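Subject: Re: [tellden-riders] eating on the long ones (was: bonked at mile 47)
Date: 12th September

Perrin wrote:

> Did the Tellden loop over the weekend and came apart completely at
> mile 47, right at the bottom of the reservoir climb. Legs gone, head
> gone, sat on a guardrail and got weirdly sad about a cow. I had two
> gels before the start and a banana at the church, and I honestly
> thought that was plenty. How are the rest of you eating on the long
> rides? I don't have room for a picnic and I hate the sweet stuff after
> the first couple of hours. Also is there anything open between the
> church and the reservoir these days, now that the gas station is gone?
>
> Perrin

Perrin, welcome to the club! The guardrail at the bottom of the reservoir climb is practically a bench at this point. I have sat on it myself, in May, in the rain, trying to get a frozen fig cookie out of a back pocket with gloves on.

I love this subject so forgive the length.

First thing, a banana at the church is too late. You've already been riding close to two hours by then and most of it is that false flat along the river, where everybody feels great and forgets to eat. I start at the first bridge whether I want it or not. Small bites, like half of something, and then again at the water tower, and again at the church. By the time I'm at the bottom of the climb I'm almost bored of chewing, and that's the state you want to be in. Going up there hungry is miserable and you can't fix it on the hill itself, you're breathing too hard to swallow anything.

Second, the sweet stuff. Same here! I can do one gel, maybe, and then my stomach starts complaining. What changed it for me was boiled potatoes. Little ones, skins on, boiled in very salty water the night before, rolled in a bit of olive oil and more salt, then into a sandwich bag. They get a little squashed and it makes no difference at all. Rice cakes are good too (the sticky kind, not the styrofoam kind): short grain rice, scrambled egg, soy sauce, press it into a pan, let it cool, cut it up and wrap the squares in foil. I fold one corner of the foil back so I can start it with my teeth. If it's over 80 degrees out I'd skip the egg and use peanut butter.

I also carry one cold slice of pizza on anything over 72 miles. Folded over on itself, cheese inward. People laugh and then they ask for a bite.

On where to put it all: I know you said no room, but have a look at the small Hviid bag, the one that sits behind the stem. It holds far more than you'd guess and you can get into it with one hand. The zipper is a bit stiff at first and then it loosens up. Before that I used the Jumico one with the drawstring, and it worked fine until the drawstring found its way into my headset bearings, so tuck the end in if you go that way.

As for open places, the gas station is gone for good as far as I know, but the Joma Street bakery opens early and it's only a short hop off the route. Turn left after the church, go past the feed store, it's the yellow door. They do a cheese and onion hand pie that I think about all week. Cash or card, and they'll fill your bottles if you ask nicely. There's a tap behind the fire hall too, but it's off in the winter.

Now, bars. I know some people on the list swear by homemade, and I've made plenty of them (oats, dates, too much cinnamon), but I still like having the wrapped kind where I can grab one on my way out the door. A desk drawer is perfect for this. It's dark, it's cooler than the car, and a bar will keep in there for ages. The ones in my car last summer all turned into the same bar. Just rotate them, please! Put the new ones at the back. I ate something at the reservoir once that I'm pretty sure predated the bike.

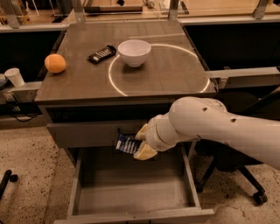
Ultan Fahy wrote to me off-list that bars are fine but he won't eat one without a mouthful of water before and another after, and that half the people who think they've bonked are plain thirsty. He does the loop with two big bottles, one with salt and lemon in it, and makes himself finish the first before the church. He also says to practice eating on short rides so your stomach gets used to the job, and I think that's the best advice in this whole email, so thank you Ultan and sorry for passing it along without asking.

One more thing and then I'll stop. Eat when you get home too, before the shower, even if it's just toast. I used to skip it and then I'd be no good to anyone until the next afternoon.

Would you want to try the loop again before the clocks change? I'd be so happy to go around with you, easy pace, with a proper stop at the bakery. I'll bring potatoes for both of us. Anyone else who wants in, reply to the list so we can pick a morning. And if anybody has a savory recipe that survives a jersey pocket I want to see it, especially anything with cornmeal. I tried polenta squares and they came apart all down my back.

Marnie

--
tellden-riders mailing list
To leave the list, send a blank message with "unsubscribe" in the subject line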